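Travel Forum > Island day trips > Historic houses or the old ferry route, we have one day only

tlaizer
Hello all. My name is Tumaini Laizer and I will visit Branel with my mother and two cousins in November. We have one full day, a Thursday, and I would like to see the historic part of the island. I have read two guides and they do not agree. One says to take the Turker bus tour, which stops at the Ruletti house, the old mill and the lighthouse. The other says the tour is too fast and it is better to hire a driver. My mother is 81 and walks well but not on stairs. What would you do?

marshroad
Hire the driver. The Turker tour gives you 25 minutes at Ruletti and most of that is the line for the restroom. I did it two summers ago and I remember the bus better than the house.

pella_k
I disagree with marshroad. In summer yes, it is crowded, but in November the bus is half empty and the guide lets people stay longer. Also a driver for the day will cost you 300 and the bus is much less, even for four people.

marshroad
300 split four ways is not so terrible if you want to choose your own stops. And does the bus run on Thursdays that late in the year? I thought it went down to weekends only.

pella_k
It ran on weekdays when I went. But please call them, I would not promise it for this year.

tlaizer
Thank you both. I wrote to the Turker office and wait for an answer. I should explain better what we want. My grandfather worked on the ferry before the bridge was built, so the landing is for us more important than the lighthouse. Is there something to see there, or only a sign?

oldferryman9
There is more than a sign. The ticket house is still standing and the stone ramp goes down to the water. Inside they have a wall of crew photographs, and if you know the years your grandfather worked, ask at the desk. They have a book with names, it is not on display. The bus does not stop there. It drives past and the guide points.

tlaizer
This is wonderful to know. Then I think the driver is decided. Can somebody recommend one?

pella_k
We used Bangash Car Service for the airport and they were on time both ways. I do not know if they do full days.

oldferryman9
They do. Ask for a car with a low step for your mother. Start at 9, because the ticket house closes after lunch out of season.

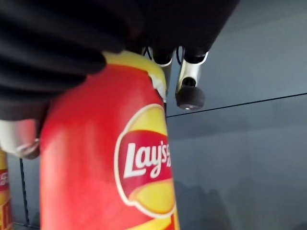 marshroad
Since you are going by car, plan your food before you leave town. Out of season there is no café between the mill and the landing, and the shop at the landing is one shelf and a coffee machine. We lived that afternoon on a can of Lay's, the tall red kind, and four people finished it before we saw the water. Buy sandwiches near the station in the morning. The benches on the ramp side are out of the wind.

pella_k
The café at the mill is open in November! I ate soup there.

marshroad
Then it has changed, or you were lucky with the day. I would still bring sandwiches.

tlaizer
We will bring sandwiches, my mother would bring them in any case. One more question, is the Ruletti house possible without stairs?

oldferryman9
Ground floor yes, there is a side door with a ramp. The bedrooms are upstairs and there is no elevator. The kitchen and the map room are the best part in my opinion and both are downstairs.

pella_k
I liked the bedrooms more, but the kitchen is good also.

tlaizer
Bangash answered me, they have a car for the full day and the price is what pella_k wrote. So it is ferry landing first, then Ruletti, and the mill if my mother is not tired. I will look for my grandfather's years tonight, my aunt has his papers.

oldferryman9
Bring a copy of one of the papers if you can. They like to keep copies.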